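Looking after table linen at home: notes for the library talk, 25th September
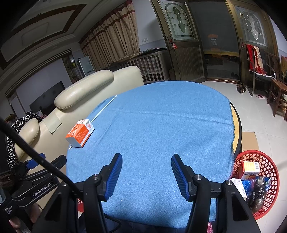

Start with washing. Most people wash linen too hot. 40 degrees is plenty for everyday cloths, with half the usual powder. Ask who uses fabric softener. Explain that it coats the fibres and napkins stop soaking things up.

Stains next. Tea and red wine: cold water first, then soap. Candle wax: scrape, brown paper, warm iron. Turmeric: sunlight, and be patient. Tell the story of Analyn Layug's christening cloth, keep it to 2 minutes.

Colour. Test dark dyes on a damp white hanky before the first wash. Pass the sample squares along both rows.

Ironing. Iron while still damp, wrong side first for coloured cloths. Creases set hard if a cloth stays folded all winter, so roll the good ones on a tube or refold them along new lines each June.

Fraying. Zigzag stitch if you have a machine, blanket stitch if you don't. Jocelyn Estrella has the handout, 5 stitches with diagrams.

Leave time for questions. Someone will ask about moths. They go for wool and leave clean cotton alone.

Contact: Kristine Galang, Bautista Library programs desk | © Bautista Library | Back to top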